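Workshop notebook, Praltarska program — August, opened 8:40 a.m.

Purpose of entry: to record the load-in checks for the beach stage, the state of the playback system, and the decisions taken on the evening running order before the delegates arrive.

Power. The generator at the rear of the stage was started at 7:15 a.m. and ran under the test load for the agreed period. Voltage at the stage distribution board was steady. Voltage at the far end of the panel tent dropped when the Castaño lighting desk and the espresso counter were drawing together. The counter has been moved to the house supply. Mr. Sombatkul has marked the cable on both sides of the walkway and entered the change on the site drawing.

Stage monitors. The left wedge produced a buzz below the vocal range. The cable was exchanged and the buzz remained. The wedge was exchanged and the buzz stopped. The faulty unit is tagged and stored under the stage stairs. It is not to be returned to the rental stock until the driver has been inspected.

Playback. The Brirberg player holds the walk-on music for both panels and the interval list for the evening sets. On first start it loaded the rehearsal list in place of the show list. The show list was copied again from the master drive and checked track by track against the printed sheet. One title on the sheet was misspelled and has been corrected by hand. The rehearsal list has been removed from the player and kept on the master drive only.
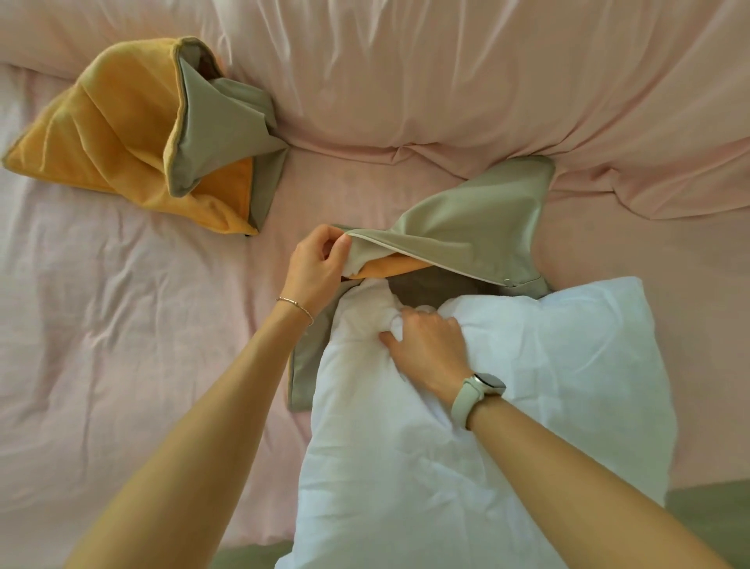 Entry by Nandi Mokoena, technical production
Checked by Rangi Rakena

Sound limit. The town permits amplified sound until 11 p.m. The meter at the seawall was read during the full-band line check and the reading was within the permitted level. The wind was off the water at the time. A second reading should be taken if it turns, as the apartments behind the road are then on the downwind side. The meter log is in the front pocket of this book.

Capacity. The license allows 968 persons on the site, staff and artists included. The guest list closed last night at 683 names. Ms. Lu has asked that the door team report the count to the production desk at the start of each set and again at the changeover. The wristband printer was tested and the bands scan correctly at both gates. Gate 2 reads slowly in direct sun. A shade has been requested from the site crew and had not arrived when this was written.

Running order. The Adley session on music licensing moves ahead of the session on podcast advertising at the request of the moderator, whose flight has been changed. The stage set is the same for both, and the move requires no new lighting cues. The podcast session needs 2 additional handheld microphones. These are reserved on channels next to the existing pair — see the patch sheet, revised copy. Earlier copies of the patch sheet have been withdrawn from the stage and from front of house.

Evening sets. Manaia Henare's band will use its own in-ear system. The frequencies were submitted late and one conflicts with the interpreters' channel in the panel tent. The interpreters keep their channel. The band's engineer has accepted a replacement frequency and will confirm it at sound check, 4:30 p.m. The support act travels without an engineer, and Mr. Rakena will mix that set from the house desk.

Open items at close of entry:
Shade for Gate 2
Inspection of the left wedge
Confirmation of the band's replacement frequency
Spare batteries for the handheld microphones, on order
Signature of the fire officer on the revised tent plan

The next entry will be made after sound check. Colleagues who alter any setting at the house desk before that time are asked to write the change on the facing page and initial it.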